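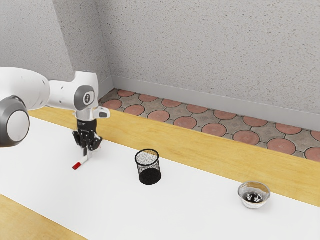

Padmavathi Devadiga says tidying a desk is the wrong test, a machine that can't do a whole room is no use in a house. Maybe. Still want the pen cup sorted first.

26 Oct 2020. Sim only, Bevdale table. Task: marker into mesh cup, leave the glass bowl alone. Budget 90 sec per try, six tries planned. Grip height is the fiddly bit, also the tilt of the marker, shoud log both.
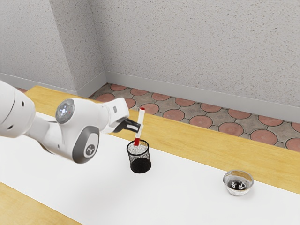 Marker over the cup, red end at the opening.

Wrist view next. Need it to judge angle, side view isnt enough on its own.

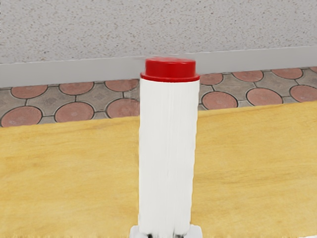
Murthy asked whether anyone would pay for this when a kid does it in 4 seconds. Fair. Ask again in March.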